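Talks > Community History > Haslow Hall > Speaker notes
Last updated January 2024

SPEAKER NOTES: THE SUPPER TABLE AND WHAT WE LOST WITH IT

(Slide 1, title. Let people settle. Don't start while the urn is still going.)

Good evening, and thank you for having me back. When I was asked to speak I said I'd do twenty minutes on country hall suppers, and then I went home and started pulling out the old minute books, and I'm afraid it has grown a bit since then. I'll try to keep it moving.

I want to start with the phrase "ladies a plate". Some of you will remember it from the bottom of dance notices. Hands up if you do? (Wait. There are always more than you expect, and someone will have the story about the person who turned up with an empty plate. Let them tell it, it's a good story and it saves me telling it.)

(Slide 2, the Haslow notice)

When Haslow Hall opened its doors for the August dance, the notice in the shop window gave the band, the price at the door and the word "supper", in that order, but if you read the letters people wrote to one another afterwards, supper is nearly all they talk about. Who made the sponge. Whose sandwiches had curled. One letter, which I dearly love, spends a page and a half on a trifle and then says, in the last line, that the writer is engaged to be married.

The hall book has 308 people through for the biggest night. If you've stood in that supper room you'll know you could not seat a third of them, so they ate in sittings, and the sittings had an order, and the order mattered a great deal. Dancers with babies went first. The band went second, so they could get back up on the stage, and everybody else fitted in where they could. I have an aunt who still won't sit down at a wedding until the band's been fed.

(Slide 3, the list. Read it slowly, people enjoy it.)

From the Trornberg district book, for one supper:

27 loaves, sliced
4 hams
200 scones, plain
Fruit cake "as offered"
Milk from Antoniuk's, to be fetched before five

I've wondered about "as offered" for years. My own feeling is that you couldn't turn down anyone's fruit cake without causing trouble that would last until Easter, so it was kinder to leave the number open. The milk I can tell you more about. Antoniuk's dairy was on the river side, and whoever fetched the cans had to come back over the low crossing, and there's a note the following year that says simply "cans to be tied down". I leave the rest to you.

(Drink of water. Check the time. If past the half hour, skip the next bit and go straight to crockery.)

A word on the music, because I always get asked. The piano at Haslow was bought second-hand and tuned twice in its life, as far as I can find. When the top notes went the players just stayed down the other end. You get used to it, I'm told, and some of the older dancers said tunes sounded wrong to them anywhere else.

(Slide 4, crockery)

Now, the cups. Halls kept their own, and they were counted out and counted in, and breakages went in the book with a name beside them, which seems hard to us but they were dear to replace. Trornberg had a green band around the rim and Haslow had none, so when you find a green-banded cup in a Haslow kitchen, you know there's been a dance with both districts at it. When Sikero Catering took over the bigger functions they brought everything in crates, and the hall sets went up on the top shelf, and then to the op shop, and there's hardly a full set left anywhere.

I don't want to be gloomy about it. People still bring a plate. They bring a plastic tub with their name on masking tape, and it does the same job, and the labelling's a good deal better than it was.

(Close on the next slide. Thank the kitchen. Ask anyone with cups, notices or supper books at home to see me at the side table before they go. Don't take the books tonight, just get a phone number.) 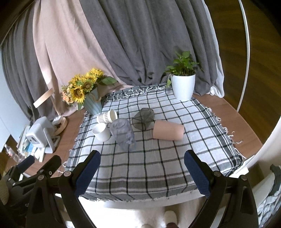
My mother always said the Trornberg cups were the heavier ones and that you could tell with your eyes shut, so if anyone does turn up with a green band, please weigh it against a Haslow one before they go back in the cupboard.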